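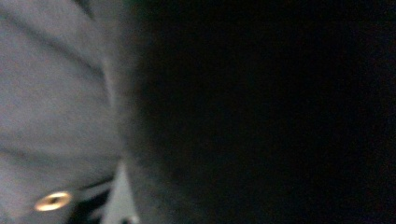

Care labels on clothing should carry a shrinkage figure. A label gives fiber content, a wash temperature and a row of symbols, and none of these tells the buyer what size the garment will be in a year. Gray cloth with a couple of creases in it, smooth and matte at a glance, could be a stable knit or one that loses a full size in the dryer. Looking at it will not settle the matter, and neither will the word "cotton" on the tag.

The figure already exists in most cases. Mills test fabric before they ship it, and cutting rooms use the result to set pattern allowances. Larkico, which supplies knits to several mid-price labels, lists lengthwise and widthwise shrinkage on its trade sheets for 386 fabrics. The brands that buy from it print none of this. Kuster puts a single percentage on its work shirts, in small type under the wash symbol, and the label is no larger than anyone else's.

The usual objection is that results depend on the machine. They do, within limits. A standard test fixes the load, the water at 60 degrees and the drying method, and the number is then comparable between garments even if it is not exact for a given household. Fuel economy ratings work on the same basis and people use them.

The second objection is cost. Zandlow quoted $3,000 to test a full seasonal line at its Ronbridge lab, which is small against the returns a clothing company handles in October alone. A shirt that shrinks 10 percent in length is unwearable for most of the people who bought it in the correct size.

I would accept a coarse scale in place of a percentage, provided length and width are rated separately. Knits in particular tend to shorten more than they narrow, and one combined grade would hide that.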